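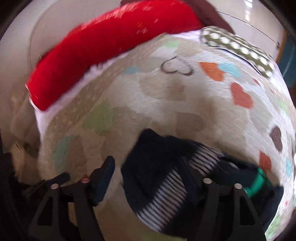 Photo: Segers laundry set, free to reuse with credit

# Segers laundry notes

Hi! I put this folder together while trying to get a grip on my own laundry pile, and it kind of grew. It's a set of photos of clean clothes and bedding before folding, mostly socks that ended up in the wrong place. The sock with the black and white striped cuff, bunched up on the cream heart fleece, is exactly the kind of thing I mean. Fleece grabs socks like crazy!

## What's inside

- `photos/` has 2000 pictures, JPEG only
- `labels.csv` gives one line per photo: item, main color, pattern, what it's lying on
- `notes.txt` is me rambling about dryer settings (skip it if you like)

## Labels

I went with everyday words, so "sock" and "blanket" and "towel." Striped cuffs go under `striped` even when the rest of the sock is plain. Hearts, dots and stars all go under `print`, which I may split up in the next version.

## Known problems

Navy and black get mixed up a lot, sorry. There are 30 rows with no color filled in yet, and version 2 still has a few duplicate file names.

Contact: Segers project page | Text and photos © Segers | Back to top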